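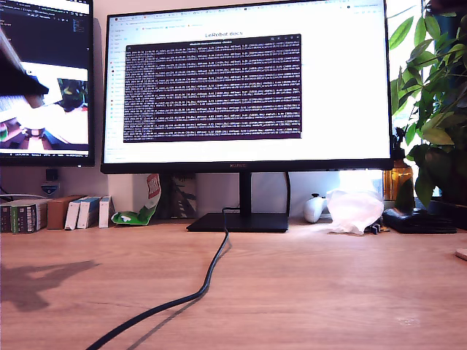

Why Is the Sea Salty?

Take a mouthful of seawater by accident and you will learn two things. The first is that the sea is very salty. The second is that you should keep your mouth shut when a wave is coming.

But how did the salt get in? No one tipped it in with a spoon. It came from rocks, and it took its time.

It starts with rain

Rain looks harmless, but it is a tiny bit sour. As it falls it picks up a gas called carbon dioxide from the air, and that turns it into a very weak acid. It won't hurt you. Your umbrella will be fine. A mountain, though, has to stand out in it for millions of years without an umbrella, and bit by bit the rain nibbles it away.

When rock is nibbled like this, little bits of it dissolve. Dissolved means broken up so small that you can't see them any more, like sugar in a cup of tea. Streams carry them to rivers, and rivers carry them to the sea.

So are rivers salty too?

Yes, a bit. You can't taste it, as there is so little in each cupful. Rivers are always being topped up with fresh rain and always running away downhill, so the salt never gets a chance to build up.

The sea has nowhere to run to. Water does leave it, but only by evaporating, which means floating off into the air as vapour. The salt can't float, so it gets left behind, like the last person at a party who ends up doing the washing-up. The water goes up, makes clouds, falls as rain on another poor mountain and comes back with more.

Rivers aren't the only ones to blame. On the sea bed there are cracks where hot water comes gushing out, full of minerals from the rocks underneath. Volcanoes under the sea join in as well. Volcanoes like to be included.

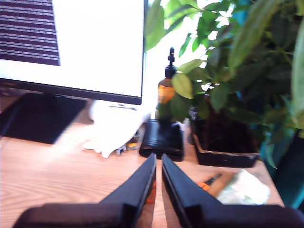 Maddocks wrote in to ask why the sea doesn't just get saltier and saltier, then, until fish have to walk.

A fair worry. The sea loses salt as well as gaining it. Some gets trapped in mud on the bottom, and some is left on land when a shallow bit of sea dries up. That is where a lot of the salt we dig out of the ground comes from. What goes in and what comes out are fairly well matched, so the fish can carry on as they are.

Try it yourself

Stir two big spoonfuls of salt into half a glass of warm water until you can't see it. Pour a thin layer on to a dark plate and put it on a sunny windowsill. Then go away. This is the hard part. After a few days the water will be gone and there will be white crystals on the plate, some of them shaped like little boxes.

Please don't drink what is left in the glass. Your kidneys need more water to get rid of that much salt than the drink gives you, so you would end up thirstier than when you started.

Words to know

Dissolve: to break up into bits too small to see in a liquid.
Evaporate: to turn from a liquid into a gas.
Mineral: a natural solid stuff that rocks are made of. Salt is one.

Last updated 20 May 2022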